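February, bench notes, work surface + enclosure

Wiped down the top before starting. Gray wood-grain stuff from Nollby, still the first sheet, sheet no. 1481 on the packing slip. Dry cloth first, then the Kurup cleaner cut with water. Wipe along the streaks, going across leaves a haze that shows up under the lights. Took the tape glue off with a plastic scraper, no blades pls.

Cleared everything off into the Asico bins. Screws back in the drawer, zip ties in the tall bin. Younes Ashour has the good scraper, get it back. 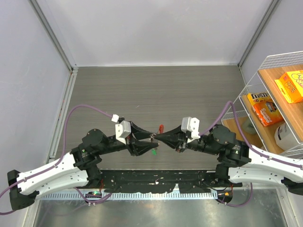 What do we use on tape residue if the cleaner doesn't lift it?
Isopropyl on a folded cloth, held down for a minute, then the plastic scraper. Test in a corner first.

Small pale mark on the surface, a bit left of the middle. Looks like a scratch. Leaving it for now, want to try the cleaner once more before I touch it with filler. If it's in the top layer the filler will probly look worse than the mark does. Younes thinks wax stick, gray. Have one somewhere, Urkivby order, bottom shelf?

Purple cable: ties ok along the white link on the left side, didnt re-do any. Went over the white covers with a barely damp cloth, nothing sprayed directly. Kept clear of the connector.

Spare sheet: quote from Nollby is 200 with cutting, 31 more for delivery. Not ordering yet. Ask if they can match the streak direction, last time the offcuts came with the grain running the short way and we had to turn the peice and lose almost a third of it.

To do
- wax stick, find it
- new cloths, the blue ones shed
- label the cleaner bottle w/ the mix
- measure the top again before anyone calls Nollby, my numbers are from the old enclosure

Stopped 4:40. Bins still on the cart.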